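Ulama Community Nutrition Program
Progress report to the Firnura Fund
23 December 2025

Reporting lead: Liên Phùng, Program Manager
Finance contact: Cường Mạch

1. Purpose of this report

This report covers the second half of the grant year and follows the format agreed with the Fund at the start of the award. It sets out progress against the work plan, changes made since the interim report, the position on spending, and matters on which we ask for the Fund's guidance. The participant survey is attached separately.

2. Overview

The program offers cooking and food budgeting courses to households in the Khúc district. Enrollment for the period closed at 218 adults against a target of 200. Most new participants were referred by the district health clinic, with a smaller share coming through the two primary schools that joined in September. Referrals from the housing office remain lower than planned. Giang Khương has met with the office twice and a shorter referral form is now in use there.

Attendance held up well during the first four weeks of each course and dropped in the fifth and sixth. Exit calls suggest that shift work is the main cause. We have moved one evening course to a late morning slot on a trial basis and will report on attendance at the end of the grant year.

3. Course delivery

The six-week course was taught in full at both sites. Content is unchanged in weeks one to three, which cover shopping on a fixed budget, reading labels, and safe storage. Week four was rewritten by Uyên Hoàng after participants told us that the recipes called for too many items bought only once. The new version uses a short list of pantry goods and repeats them across five meals.

Interpretation was provided at every session at the Khúc site. At the Tadik site it was provided on request, and we now believe this was a mistake in planning. Several participants did not know they could ask. Interpretation will be standard at both sites from the next intake, and the added cost can be met from the existing staffing line. 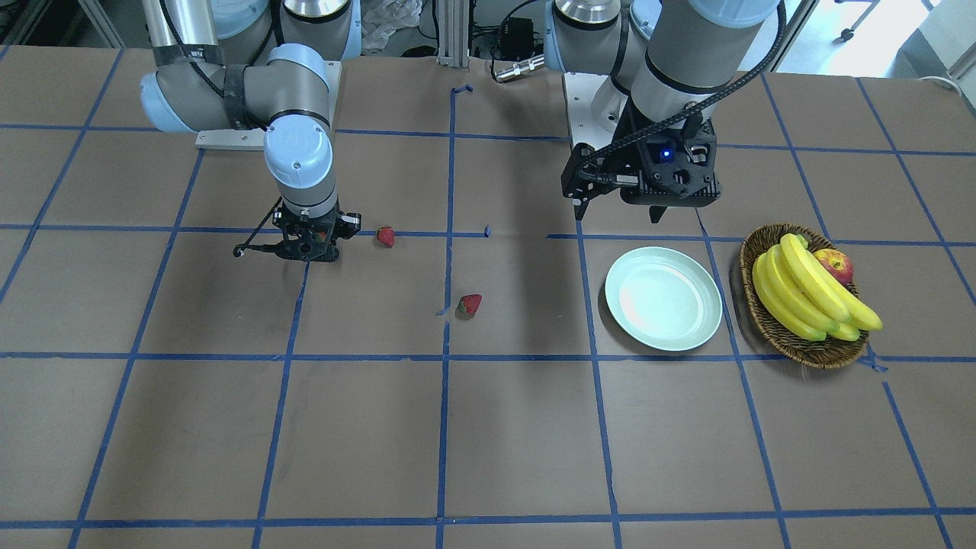
Week two of the course deals with fruit and vegetables and has been the best attended session at both sites. The discussion begins with what households already buy and how much of it is thrown away. Bananas and apples kept together in one basket, as on the paper-covered table with its grid of blue tape, are a common arrangement in the homes of our participants, and the session explains that apples can speed the ripening of fruit stored beside them. Strawberries are treated separately, with advice on buying small amounts and washing them only when they are to be eaten. Participants asked for more on freezing, and a one-page guide has been drafted for review by the clinic dietitian.

4. Staffing

Khôi Diệp joined as course assistant at the Tadik site and has completed his food safety certificate. The second assistant post was advertised twice without a suitable applicant. Sessions have been covered by existing staff – an arrangement that is workable for one more intake but should not continue beyond it. We propose to raise the post from 16 to 20 paid hours a week, using savings from the months in which it stood vacant.

5. Finance

Spending to date is in line with the revised budget. Food costs ran over in the autumn owing to higher prices for cooking oil and eggs. The overspend was covered by lower printing costs, as most participants now choose to receive handouts by phone. No request for additional funds is made in this report.

6. Risks and issues

The lease on the Tadik kitchen is due for renewal in the spring. The owner has stated in writing that renewal is expected, but terms have not been received. A fallback site has been identified that could seat up to 40 participants, although it has only one sink and would require changes to the cooking sessions.

7. Decisions requested

The Fund is asked to approve the change in hours described in section 4, and to confirm whether the final survey may be held by telephone for participants who have moved out of the district. A reply before the next intake opens would allow us to issue the job notice in time. Questions on the budget should be sent to Cường Mạch, and all other questions to Liên Phùng.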